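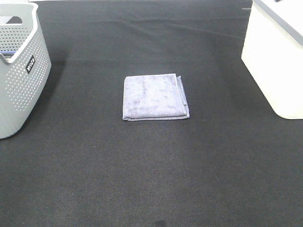

A folded towel in pale lavender on dark grey cloth.

Ask anyone at the Drenness clinic what changed in May and they'll start talking about breathing. The physiotherapy team there has been running Undo, a course for people whose lungs never quite bounced back after a chest infection, and it's a joy to watch! There are no machines to wrestle with, just 30 minutes on Monday mornings, a chair, and a lot of slow, low breaths (plus a fair bit of laughing, which counts as exercise too).

Patients climb the same 2 flights of stairs at the start and the end of the course, and most of them can't wait for the second go. One man sang all the way up.

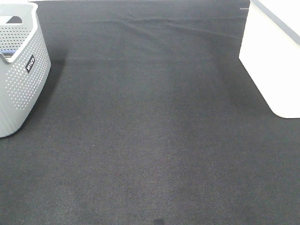

Corina Lehner wishes she had been sent years ago, and says that by week three she was walking to the shop in Bronent and talking the whole way. She's already asked to come back for the autumn group, which has places left for anyone with a GP's letter.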